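Norero Lounge Sweatpants, Light Grey

Norero is the loungewear range from Bustska. The sweatpants are the plainest thing in it: a straight pair of trousers for the house, for sleeping in and for short trips out. They are sold singly or as part of the Norero set with the matching top.

The colour is a light grey that goes with most things. We stock it all year, so you can replace one half of a set without having to buy the other. The darker shades come and go with the season and are listed on their own pages.
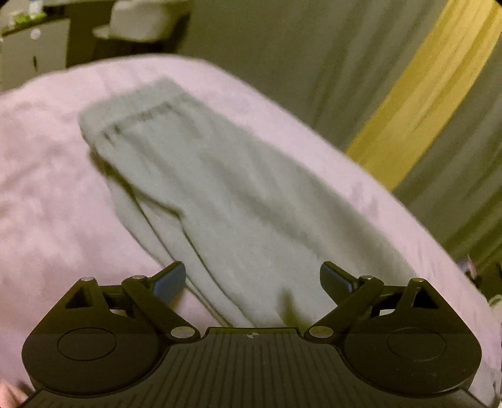 Do the sweatpants shrink in the wash?
They lose a little length the first time, and we allow for it when the legs are cut. Wash at 30 degrees and they should keep their size after that. If you are between two sizes and like a long leg, take the larger one.

Fit

The waist is elastic with a drawcord inside. The leg is straight from the knee down and wide enough to pull on over socks. Sizes are the same as for the rest of the Norero range, so if you already own the top you can order the same size here. Anyone used to a close-fitting jogger may find them roomy and can go down one size.

Washing and drying

Turn them inside out and wash with similar colours. Do up the cord in a loose bow first or it may work its way back into the waistband. Leave out fabric softener, which flattens the brushed side. Dry on a line or over a rail. A tumble dryer on low is fine now and then, but the cloth will bobble sooner. Iron on the back if you iron them at all.

Folding and storing

Lay them on a bed or another soft flat surface and smooth out the legs with your hand. Put one leg on top of the other, tuck in the point at the seat so that the edge is straight, then fold up from the hem to the waist. Fold once more for a shallow drawer. They can also be rolled from the waist down, which suits a suitcase better than a shelf.

Bobbling and wear

Some bobbling on the inner thigh is normal with brushed cloth. A fabric comb takes it off. Work in one direction with the legs pulled flat, and keep away from the seams. 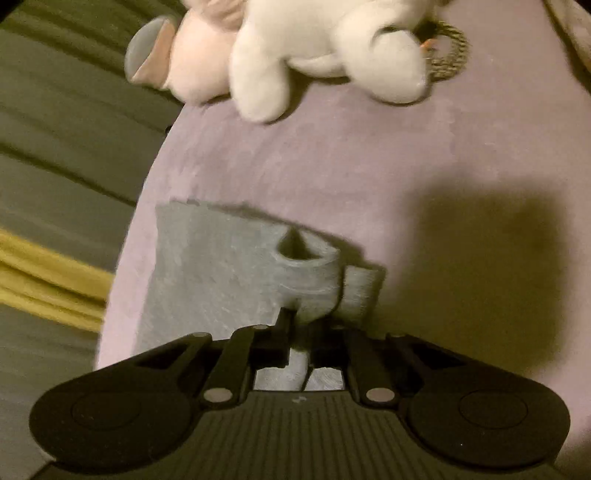

Orders and returns

Orders are packed at our Fakitholm warehouse and leave within 7 working days. You have 30 days to send back anything unworn with its label still on. Refunds go to the card you paid with.

Buying for a guest house or a care home: we supply plain Norero sweatpants in packs of 10, in one size or mixed. Write to Ayodele Ekwueme on the Bustska trade desk with the sizes you need and a delivery address. Customers near Abubakar can collect from the shop there at no charge.

Page last changed October 27, 2024.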